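Fisbridge shelter's lost cat was upstairs the whole time

23/01/2023

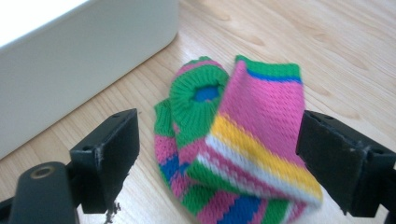

The Fisbridge Animal Shelter has called off its search for Alva, a gray cat of 12 who was reported missing from the cattery last week and has since been located above it. She had gone up through a loose ceiling panel in the isolation room and set up house in the crawl space, directly over the desk where staff were printing her posters. Her bedding consisted of pipe insulation, half a dish towel and a number of socks, small and loudly striped ones among them, the kind in pink, green, blue and yellow that a child wears once and a parent never finds again. The shelter takes in old knitwear for its kitten boxes. The donation bin stands under the panel and has no lid.

Alva came to the shelter in October, when her owner moved into a nursing home. Her card describes her as "quiet, prefers to be left alone," and by all accounts she has been as good as her word.

Her absence was noticed at the morning feed. By noon the shelter had checked the yard, the laundry room and the inside of both washing machines. By evening 45 people had joined the search, most of them from the streets behind the feed store, along with a beagle named Mudham whose owner said he had a gift for this sort of thing. Mudham spent the evening sitting in the shelter lobby, looking up. He was taken outside several times and encouraged to start looking properly.

"We owe that dog an apology," said shelter manager Rasha Atallah. "He's had a can of the good stuff. I don't think he holds a grudge, but he did look at me."

The shelter printed 770 posters, which went up on utility poles, in the window of the bakery and on the side of a bus shelter where posters aren't allowed. The town has asked for that one back. Calls came in at a steady clip. Callers reported gray cats on Mill Lane, on the roof of the library and in the passenger seat of a moving car. Every one of these turned out to have a home already, and one was a rabbit.

Alva was finally given away by the heating. Kourosh Nikzad, who services the shelter's boiler, had come to look into a complaint that the isolation room was cold. He found that one of the ducts had come away from its bracket and was sending most of its warm air into the ceiling, where a cat was lying on it.

"I put the flashlight up there and she gave me a look like I'd walked in without knocking," Nikzad said. "Then she went back to sleep. I had to go and get somebody with authority."

Getting her down took longer than finding her. Tuna was tried, and then a different brand of tuna. A humane trap on loan from a neighboring shelter was set on the joists overnight, and in the morning it contained the bait and Alva's back was turned to it. In the end, Krishnamoorthy Kurian, one of the overnight kennel staff, reattached the duct, and the ceiling cooled off. Alva walked down the stepladder unassisted nine minutes later and stood at her bowl.

Kurian said he had suggested this the day before.

Veterinarian Tharun Pai examined her the same afternoon and pronounced her in good health for her age, with clean teeth and a full coat. She had gained a little weight while missing. Staff now suspect she had been coming down after hours to visit the dry food store, and that an earlier memo about mice may need to be withdrawn.

The ceiling panel has been screwed shut, and the bin is getting a lid. Anyone with a poster near their house is asked to take it down. Atallah said four sightings have been phoned in since the cat was found, and that she has stopped correcting people.

Alva is available for adoption. The fee for senior cats is $52 and covers her shots, microchip and a carrier. Atallah recommends an owner with patience and solid ceilings. The shelter is also still accepting clean knitwear, matched or otherwise, at the front desk during opening hours.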